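Is it worth to keep an old sedan if the maker stops the model?

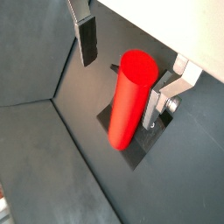 I have a Corrigan sedan with 45 thousand miles. The dealer told me that the model ends in September and they will sell only SUVs. I am afraid for the parts and for the resale price. Should I trade it now? They offer me $2411 less than I expected.

Asked by Hipólito Herrera, Aug 26, 2022

Answer 1
Keep it. For my old Bramex I still find everything, even door seals – only the trim pieces are slow to come. Filters and brakes are shared with other models, so ask the parts counter which ones.

Answer 2
sell, sedans are dead

Answer 3
It depends how long you want to drive it. If it is five years more, the price of today is not so important. Get a second offer before you sign.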